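Ollton Home Forum > Kitchen & Table > Felt mats on the craft/snack table: who's doing it?

Page 1 of 1
16 replies, 440 views

pinwheelmama
Started 20th May

OK I need to gush for a second. I finally put a felt mat on our big folding table and I can't believe I waited this long!! We use the table for everything: snacks after school, card games, sorting beads, wrapping presents, the works. The top is scratched to pieces and it clatters like crazy every time a dish lands on it. Now it's quiet. My coffee cup makes a tiny thump and that's it.

I got a thick gray one, cut to size from the roll at Ekard (they do it at the counter while you wait). Who else has one? What color? And how do you all keep it clean, given that mine has seen juice already and it's been up less than a week?

gravyboat_66

Welcome to the felt side. Mine's been on the dining table under a cloth for years. You want the cloth. Felt by itself with food on it is asking for trouble in my opinion.

pinwheelmama

But then I can't see the felt! I like the felt!

gravyboat_66

You'll like it less with jam in it, ha.

tallspoon

I've run bare felt for two years with two boys and I'm on gravyboat's side about jam but not about the cloth. A cloth slides around, bunches up, and the dishes tip. Felt grips. What I do is keep the messy stuff on a tray and let the dry stuff go straight on the mat. Wrapped snacks, fruit, a stack of plates, all fine.

Dry brush once a day, lint roller when it gets bad. For spills, blot, then cold water, then blot again. NEVER rub. Rubbing gives you a fuzzy patch that stays forever.

marlowbeans

Dark blue here and I'm so happy with it. I went back and forth for ages because every guide says pick a mid-tone, but dark blue makes everything you put on it look good. Steel, white plates, anything yellow. It's like having a little shop window.

corkandtwine

Dark shows crumbs, though. Every single one. I had navy and gave up on it by March. Went to oatmeal and life got easier.

marlowbeans

It does show crumbs, and I've decided that's a plus. I see them, I brush them. On your oatmeal one they're still there, you just can't see them!

corkandtwine

And I sleep like a baby.

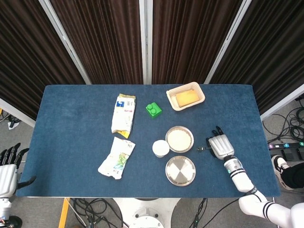 marlowbeans

Let me make my case properly, because I think dark felt gets a bad rap. Mine is the plain acrylic kind from Wurer, the heavy one, and it has been washed in the tub more times than I can tell you. The color held. What I love most is how easy it is to find stuff on it. Look at the green building brick with the two studs, you can't miss it, and on our old patterned oilcloth a brick like that would have vanished until somebody put an elbow on it. Same for the white wrappers, which get left behind after snack time in my house no matter what I say. I glance over, I see white on blue, I know what needs to go in the trash. The slice of sponge cake sits in its own beige tray so the sticky part never meets the felt, which is pretty much tallspoon's rule and I'm a total convert.

tallspoon

Yes!! Cake in the tray, that's the way. One tray per sticky thing. I have a stack of cheap ones and they go straight in the dishwasher.

pinwheelmama

Oh that blue is gorgeous. And now I want trays. Is the tray something special or will any old thing do?

marlowbeans

Any old thing! You just want rounded corners so crumbs don't pack in. Sharp-cornered ones are a pain to wipe.

gravyboat_66

I'll give you the color, it's handsome. But I see bare metal dishes right on the felt, and one of them has something pale filled nearly to the rim. Powder or cream, I can't tell, and either way I'd be holding my breath. Flour in felt is misery. Ask me how I know.

hazelnutty

How do you know?

gravyboat_66

Rolled out pie dough on it. Once.

hazelnutty

LOL. Flour is the worst, but it does come out if you vacuum it DRY. The second you add water you've made paste. I use the upholstery nozzle with an old stocking over the end so it doesn't pull at the felt. Works great on powdered sugar too, and cocoa, which I was sure had ruined mine.

For cream or yogurt it's the opposite, let it sit a bit, lift it with a spoon, then cold water. I use a shallow metal bowl for dips and I just don't fill it so high. An inch of room at the top saves you a lot of grief when little hands are reaching in.

marlowbeans

Fair point about the rim, I'll take that one. And the stocking trick is genius, I'm trying it tonight.

corkandtwine

Since we're nitpicking, there's a tiny dark metal thing on the mat too, over on the right. Screw maybe? That's my whole argument against navy. Small white things pop, small dark things disappear. I once lost an earring back on mine for days.

marlowbeans

Good eye! OK, so dark felt is bad for screws and good for bricks. I can live with that. I keep a magnet in the drawer for pins anyway and I run it over the mat when I've been sewing.

pinwheelmama

The magnet is going on my list. This thread is costing me money and I'm having the best time.

quietkettle

Long-time reader, hardly ever post, but I love table talk so I'm jumping in. Has anybody compared wool and acrylic for this? I have a small wool piece from Rezende, just a sample, and it's beautiful, so dense, and a drop of water sits right on top of it for a good while before it soaks in. But the big size is 169 dollars and I've got a kid who paints.

tallspoon

Wool is lovelier, no question. It also shrinks if you look at it funny. With a painter in the house I'd go acrylic and spend the difference on paint.

gravyboat_66

Wool, with a cloth over it.

tallspoon

Of course you'd say that.

hazelnutty

I have wool and I adore it, so let me stick up for it a little. You can't throw it in the tub, true. But it needs it less. Most things brush off, and it lies flat from the first day. My acrylic one had a fold line down the middle for weeks. I ended up steaming it with the iron held just over it, not touching, with a damp dish towel in between.

quietkettle

Ooh, OK. What about the edges, do you hem them or leave them raw?

hazelnutty

Raw. Felt doesn't fray, it's one of the joys of it. If you want it neat, round off the corners with a dinner plate and sharp scissors. Mark it with chalk first.

corkandtwine

I did a blanket stitch around mine in mustard thread while watching TV. Totally unnecessary and it makes me smile every time I walk by.

pinwheelmama

Mustard on oatmeal!! Please post that one. I may have to do red on my gray.

One more question for the dark blue and navy people. My table is going by the window and gets sun all afternoon. Is it going to fade on me?

marlowbeans

Mine isn't near a window, so I'm no help there. I've got chocolate brown curtains behind it, nice heavy pleats, and it's a cozy combo with the blue if you're ever thinking about curtains. For sun I'd flip the mat now and then so both sides age the same.

corkandtwine

Navy did fade for me, a stripe right where the light came in. Gray shouldn't show it much. Flip it and turn it end to end too.

gravyboat_66

Or, and hear me out, a cloth.

pinwheelmama

You are never going to let this go, are you? Fine. I'll put a cloth on it for spaghetti nights. That's my final offer.

gravyboat_66

I accept.

quietkettle

Ordered the acrylic in dark blue, by the way. Getting the trays on the weekend. Will report back once the paint has been at it.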